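Food Label Legibility Study – Progress Report, Second Period
Submitted to the Meireles Fund
June 8, 2025

Status

The second period covered sample purchase, label measurement and the first round of reader testing. Measurement is complete. Reader testing is behind schedule and will run into the third period. Spending is within the approved budget, and no transfer between budget lines is requested.

Sample

Small packaged foods were bought at retail outlets in Jisham and Grandovum. The sample stands at 2241 packs after removal of duplicates. A pack was treated as a duplicate when the product, net weight and label version all matched. Packs with the same product name but a different label version were kept, as the ingredient list had often been reset in a smaller type size between versions.

Flexible wrappers make up most of the sample. Rigid tubs and cartons were included as a reference group only and are reported separately in the data file.

Label measurement

Each pack was measured for x-height, line spacing, and contrast between text and background. Measurements were taken on the ingredient list, the allergen statement and the storage instructions. Flexible wrappers were flattened under glass before measurement. Text that crossed a seam was measured on both sides of the seam and the lower value was kept.

Contrast was the weakest of the three measures. Light text on a metallic ground gave unstable readings, and these packs were measured again under diffuse light. The second readings are the ones used in the analysis. Both sets are kept in the Cellamik database, with the lighting condition recorded in a separate field.

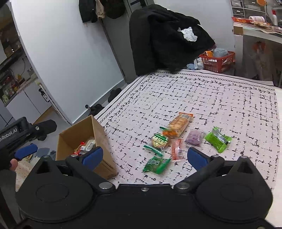 Cellamik asked whether the repeat readings should be averaged with the first ones instead of replacing them. We decided against this. The first readings varied with the angle of the lamp, and an average would carry that error forward. The point will be set out in the methods annex.

Reader testing

Eleven test sessions were planned for the period and seven were held. The remaining four were moved when the room in Grandovum became unavailable. In each session, adult readers were asked to find a named allergen on a pack and to say when they had found it. Search time and wrong answers were logged.

Early results point the same way as the measurements. Search times were longer where the allergen statement ran on from the ingredient list with no line break. Type size had less effect than expected once line spacing was taken into account – this needs the full set of sessions before it can be reported as a finding.

Deviations from plan

The age bands for readers were changed. The original top band began at 65 and was too wide for useful comparison, so it has been split at 70. The recruitment target for the older group is unchanged.

Translation of the test script was dropped. All readers in Jisham asked for the English version.

Next period

– Hold the four outstanding sessions.
– Complete the double entry check on the contrast field.
– Send the draft methods annex to the Fund for comment.
– Release the measurement data to Cellamik in the agreed format.

The interim financial statement is attached separately.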